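시연 오퍼레이터를 모집합니다 (로봇에게 집안일을 가르치는 일)

소크네스(Sokness) 조작학습팀에서 함께할 분을 찾습니다. 사람이 그리퍼를 직접 움직여 동작을 보여 주고, 로봇은 그 시연을 보고 배웁니다. 저희는 이 일이 정말 재미있고, 같이 재미있어할 분이면 더 좋겠습니다!

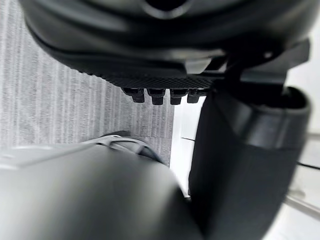
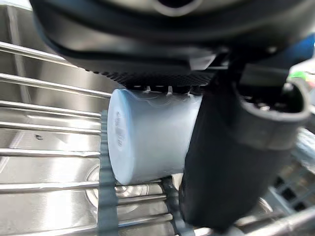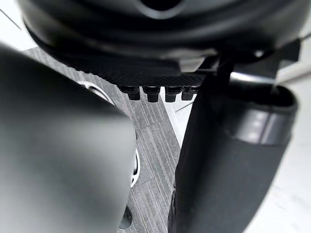 손목 카메라로 본 그리퍼

모집 인원은 3명이고, 근무는 6월에 시작합니다. 경력은 보지 않습니다. 지금 팀에 있는 오퍼레이터들도 전직이 제각각이에요. 제과점에서 일하던 분도 있고, 피아노 조율을 하던 분도 있습니다.

어떤 일을 하나요

하루의 대부분은 시연입니다. 컵을 집어 건조대에 세우기, 서랍을 열고 수저를 종류별로 넣기, 행주를 접어 걸기 같은 과제를 정해진 시작 상태에서 끝 상태까지 한 번에 보여 줍니다. 방식은 두 가지인데, 손으로 그리퍼를 잡고 움직이는 직접 시연과 조종대 앞에 앉아서 하는 원격 시연을 번갈아 합니다. 원격 쪽은 처음 이틀쯤 손이 말을 안 듣는 느낌이 듭니다. 다들 그랬으니 걱정하지 마세요.

한 과제에 물건 배치를 바꿔 가며 시연 66회를 한 묶음으로 기록합니다. 같은 동작을 반복하는 것처럼 들리지만 해 보면 꽤 다릅니다. 컵이 조금만 돌아가 있어도 접근하는 각도가 달라지고, 손잡이가 있는 물건은 잡는 순서부터 다시 생각해야 하거든요. 지난 과제였던 '그레브홀름(Grevholm)'은 싱크대 정리 동작만 모은 묶음이었는데, 쓸 수 있는 시연이 686개 나왔습니다. 그 데이터로 학습한 정책이 처음으로 컵을 제대로 세웠을 때는 옆방 사람들까지 구경하러 왔습니다.

시연 말고도 이런 일을 합니다.

- 기록한 시연을 다시 보면서 성공, 실패, 재시도로 분류하고 짧은 메모 남기기
- 과제 시작 전 그리퍼와 카메라 상태 점검 (점검표가 있습니다)
- 물건을 원래 자리로 돌려놓고 다음 배치 만들기
- 주 1회 학습 담당자들과 모여서 로봇이 어디서 헤매는지 같이 보기

마지막 항목을 특히 강조하고 싶어요. 오퍼레이터가 "여기서는 손목을 먼저 틀어야 해요"라고 한마디 한 것이 과제 설계를 통째로 바꾼 적이 여러 번 있습니다. 의견을 많이 내 주세요.

이런 분을 찾습니다

만 18세 이상, 한국어로 업무 소통이 가능한 분. 그리퍼를 들고 서서 일하는 시간이 있으므로 어깨나 손목에 무리가 없어야 합니다. 앉아서 하는 원격 시연만 원하시는 경우에도 지원서에 적어 주시면 일정을 맞춰 보겠습니다. 왼손잡이 환영합니다. 왼손 시연이 늘 모자랍니다.

천천히, 일정한 속도로 움직일 수 있는 분이면 잘 맞습니다. 빠른 손은 크게 필요하지 않아요. 그리고 실패한 시연을 실패라고 표시할 수 있는 분이어야 합니다. 실패 기록도 저희에게는 소중한 자료입니다.

프로그래밍은 몰라도 됩니다. 기록 도구인 주라벨(Zhuravel)은 버튼 몇 개로 움직이고, 첫 주에 옆에서 차근차근 알려 드립니다. 혹시 코드를 다룰 줄 알고 분류 도구를 손보고 싶은 분이 있다면, 대환영입니다.

근무 조건

주 4일, 오전 10시부터 오후 5시까지. 점심시간 한 시간이 포함됩니다. 시연은 50분 하고 10분 쉬는 것이 원칙이고, 손목이 뻐근하면 그보다 일찍 멈춰도 됩니다. 계약 기간은 6개월이며 연장할 수 있습니다. 4대 보험 가입, 점심 식대 별도 지급. 급여는 면접 안내 메일에 금액을 적어 드립니다.

첫 14일은 교육 기간입니다. 급여는 똑같이 나갑니다. 이 기간에 만든 시연은 학습에 넣지 않으니 마음껏 떨어뜨리고 놓쳐 보세요.

교육은 드리스 우아자니(Driss Ouazzani) 님이 맡습니다. 원격 조종이 막힐 때 어디를 고치면 되는지 금방 알아봐 주는 분입니다. 과제 설계와 면접은 아스마 벤사이드(Asmaa Bensaid) 님이 담당하고, 면접은 한국어와 영어 중 편한 쪽으로 진행합니다.

지원 방법

소크네스 채용 페이지의 '시연 오퍼레이터' 항목에서 지원서를 작성해 주세요. 이력서 양식은 자유이고 사진은 넣지 않으셔도 됩니다. 자기소개서 대신 아래 질문에 짧게 답해 주세요.

1. 손으로 하는 일 중에 남에게 가르쳐 본 것이 있나요? 어떻게 설명했나요?
2. 설거지한 그릇을 건조대에 놓을 때 본인만의 순서가 있다면 적어 주세요. (진지하게 읽습니다)
3. 가능한 요일과 시작 가능일

서류를 통과하신 분께는 체험 면접을 안내해 드립니다. 30분 정도 이야기를 나누고, 이어서 그리퍼를 직접 잡고 간단한 과제를 해 봅니다. 잘하는지를 보려는 시간은 아니고, 이 일이 본인에게 맞는지 느껴 보시라는 뜻입니다. 굽이 낮은 신발과 소매가 걸리지 않는 옷을 권합니다.

다음 과제 묶음 '푸란스(Furance)'는 새로 오시는 분들과 함께 시작합니다. 이번에는 식탁 치우기예요. 어떤 그릇부터 치울지 아직 정하지 않았으니 와서 같이 정해 주세요.

문의는 채용 페이지 하단의 문의란으로 남겨 주시면 됩니다. 지원서는 들어오는 순서대로 읽고, 자리가 차면 접수를 닫습니다.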